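Home Archive Notes Contact
Print this page | E-mail this page

Small-batch hot sauce: notes on fermenting peppers by weight

Last updated: April

I have kept a log of pepper ferments for long enough that it has become awkward to search, so the parts I look up most often are going here. The log covers red Fresno, habanero and a long thin-walled pepper whose seed packet was labeled Pestville. I have not found that name in any catalog since and now save my own seed.

Most recipes for fermented hot sauce give salt by the tablespoon. A tablespoon of table salt and a tablespoon of coarse flake salt differ in weight by a wide margin, and the brine is only as repeatable as the salt. Everything below is by weight in grams.

Mash or brine

There are two ways to set up the jar. In a mash, the peppers are chopped or ground, salted directly and packed down in their own juice. In a brine ferment, the peppers stay in large pieces and salt water covers them. A mash gives a stronger sauce and uses less jar space. It also traps gas, rises, and pushes solids above the liquid, where they can mold. A brine ferment is easier to keep submerged and easier to look at.

I use brine for anything under two quarts. The sauce comes out thinner, but I blend with only part of the brine, which brings the thickness back to where I want it.

Salt

The percentage has to be stated against something. There are two conventions, and mixing them up is the most common error I see in other people's notes and in my own early ones.

The first convention is salt as a share of the water only. For 1,000 grams of water at 4 percent, you weigh out 40 grams of salt. Once the peppers go in, the salt moves into them and the final concentration drops, by an amount that depends on how tightly the jar is packed.

The second convention is salt as a share of everything in the jar, peppers and water together. I use this one. Put the empty jar on the scale, zero it, add peppers, add water to cover, read the total and multiply. Then pour the water off into a pitcher, dissolve the salt in it and pour it back. The result is the same whether the jar is packed tight or loose.

A worked case from the log: 281 grams of trimmed Fresnos, with water added to a total of 700 grams. At 3.5 percent that is 24.5 grams of salt. My scale reads to the gram, so 25.

Low salt ferments faster and goes soft. High salt is slow to start and the sauce is hard to season afterward, as the salt is already spent. I have stayed at 3.5 percent for peppers and see no reason to move.

Temperature

The jars sit in a closet on an interior wall at 68 degrees. The kitchen is warmer and swings by several degrees when the oven is on, and the two batches I kept there went cloudy sooner and tasted flatter. I did not run them side by side with closet jars, so this is weak evidence.

A warm spot is fine if it is steady. A windowsill is a poor choice in any season.

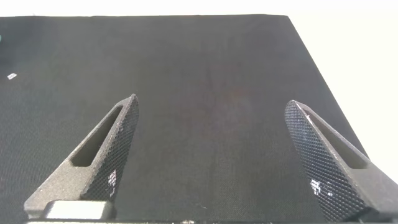
Weights and lids

The peppers must stay under the liquid. Glass disks work well in wide-mouth jars. In narrow jars I use a small zip bag filled with brine at the same strength as the jar, so that a leak does not change anything.

For lids I have tried three types. A plain two-piece lid left slightly loose works, but I forget how loose I left it. A silicone nipple lid vents without attention and wears out at the slit. The water-filled airlock is the most reliable and the most annoying to store. I bought a set of airlocks under the name Femance, and the grommets are a hair too small for the lids they came with. Warming the grommets in hot water makes them seat.

Retno Pangaribuan wrote to me after the last version of this page to ask why I did not cover the surface with a cabbage leaf. I have since done it with four jars. The leaf holds seeds down better than a glass disk does, and seeds are usually the first thing to float and the first thing to grow fuzz. I now use both, leaf underneath and disk on top.

What the jar does

For the first day or two, very little. Then small bubbles form along the peppers, the brine clouds and the airlock starts to move. A white sediment collects at the bottom, which is expected. The smell goes from raw pepper to something closer to pickles.

A thin, flat, wrinkled white film on the surface is usually kahm yeast. It is generally harmless and tastes bad. I skim it and check that the salt was calculated correctly. Anything raised and fuzzy is mold, in any color, and I discard the whole jar. Some people scoop it off and carry on. A jar of peppers is cheap and I would sooner lose it.

I check pH with a meter. Strips are hard to read in a red liquid. The target is below 4.0, and most of my jars reach that within two weeks. I leave them another week or two past that point for flavor.

Blending

Drain the peppers and keep all of the brine. Weigh the solids, then add brine at half that weight and blend for a full two minutes. Add more brine in small amounts until the sauce pours.

Vinegar goes in at the end. I add it at 10 percent of the blended weight – white for Fresno, cider for habanero – and check pH again. Straining is a matter of taste. A strained sauce is smooth and will pass through a dropper top. An unstrained one is better on eggs. What stays in the strainer can be spread on parchment, dried at the lowest oven setting and ground as a seasoning.

Separation bothers some people. Xanthan gum at 0.1 percent of sauce weight stops it. Sprinkle it into the running blender, never onto a still surface, or it clumps and will not come apart. I skip it for bottles I keep and use it for bottles I give away.

Bottles

Five-ounce bottles with orifice reducers are the standard and they are fine. My current ones came from a supplier called Parkska, and the shoulders are narrower than on my old ones, so the shrink bands I had left over do not fit. Fill to the base of the neck. I keep everything in the refrigerator, where the remaining fermentation is slow but does not stop. Open a bottle over the sink the first time.

Labels get the pepper, the salt percentage, the vinegar type and the batch number. I used to write the heat level as well, but my estimates were not consistent from one season to the next.

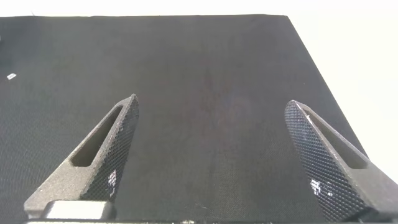 Can I start from frozen peppers?

Frozen peppers will ferment, but freezing breaks the cell walls and reduces the bacteria on the skins, so the start is slower and the texture is softer. I thaw them fully, keep the liquid that comes out and count it as part of the water weight. Adding one fresh pepper for every few frozen ones gets the jar moving at nearly the normal pace.

Still open

I want to compare whole garlic cloves in the jar against garlic added at blending. Cloves in the jar sometimes turn blue-green in acid, which does no harm but looks odd in a pale sauce. I have one recipe marked Þrastardóttir in my notebook that calls for carrot at a third of the pepper weight, copied down without the rest of the source. The carrot adds sugar and body, and the jar was very active, with brine in the airlock by the second morning. I will repeat it with more headspace before writing it up.

Previous Next Top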